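3.2 Materials and procedure

Plate colour was held constant within each block of the portion-size task. Participants in Nunden (n = 139) completed the blocks in a fixed order, whereas those in Preltitz (n = 122) were assigned an order at random. Serving estimates were given in grams, without feedback, and rounding was left to the participant. Trials abandoned before a response - 314 across both sites - were excluded before analysis.
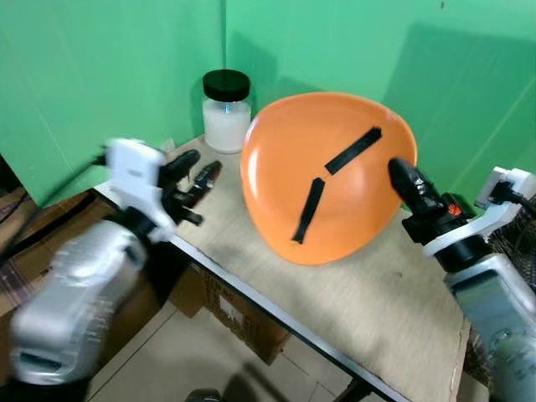
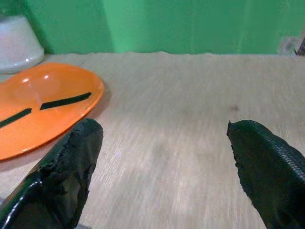
Figure 2. Orange plate.

One respondent at the Preltitz site objected that grams meant little to her and that she would have judged every serving more easily in spoonfuls. Similar remarks were recorded at Nunden in April, and a household-unit scale was therefore added to the follow-up form. Responses on that scale are reported separately in Section 4. They were not converted to grams, as spoon sizes differed between homes and the Radadel conversion table covers dry foods only.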